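# Normas de casa para cocinar con un brazo robótico

Me lo preguntáis tanto por correo que al final lo pongo por escrito. Llevo tres años trasteando con brazos en cocinas (primero simuladas, luego de las de verdad, con grasa y todo) y casi todo lo que sé viene de haber metido la pata antes. Empecé con las hojas de Mathias, que son buenísimas pero están escritas para taller, y las fui adaptando a la encimera.

Primera norma, la más aburrida y la que más cuento: **despejad antes de mover nada**. En la isla dejo lo justo, un plato y un vaso, y los taburetes metidos debajo. Un respaldo que asoma es un choque esperando turno, y os lo dice una que ha rayado uno precioso.

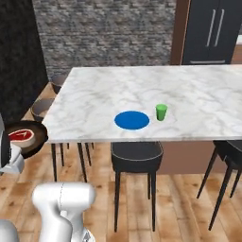

Lo segundo es la carne cruda, y aquí me pongo pesada. Si el brazo trabaja cerca de un filete, todo lo que pueda rozarlo cuenta como tabla de cortar. O sea:

- Pinza lavada y seca antes y después, también por dentro de los dedos.
- Nada de pasar de la carne al vaso sin limpiar entre medias.
- El plato de servir, aparte y limpio. ¡Nunca el mismo de la carne cruda!
- Trapo de un color solo para el robot. El mío es amarillo chillón y en casa ya nadie lo toca.

Carys Howells, que me corrige los borradores, insiste en ensayar el recorrido completo en simulación antes de encender un solo motor. Yo antes me lo saltaba (qué pereza) y ahora hago 5 pasadas seguidas, y si una sale rara vuelvo a empezar. En la carpeta de Clatstead tengo guardadas 114 y de vez en cuando las repaso con un café, buscando giros de muñeca que no me gusten.

Fijaos sobre todo en la llegada. La pinza tiene que acercarse despacio y con hueco hasta el borde del recipiente, y si hay una pared detrás conviene mirar también el codo, que es lo que siempre se olvida.

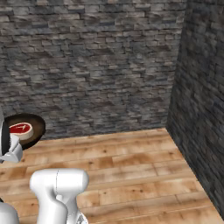
Con la velocidad soy muy conservadora: la bajo al mínimo cuando hay alguien en la cocina y no la subo por mucha hambre que haya. La parada de emergencia va al alcance de la mano, fuera del recorrido del brazo. Arwel Gwilliam la tenía colgada detrás del robot, ¡detrás!, y había que estirarse por encima para llegar. Ya la ha cambiado.

Y apuntadlo todo en una libreta: fecha, qué se movió, qué se paró y quién estaba delante. La mía es una Nulard de tapa dura que aguanta salpicaduras bastante bien.

Para noviembre quiero preparar la hoja de limpieza de juntas, que tiene su miga. Si usáis fundas lavables en el brazo, contadme en los comentarios cuáles y a qué temperatura las laváis, que las mías han encogido.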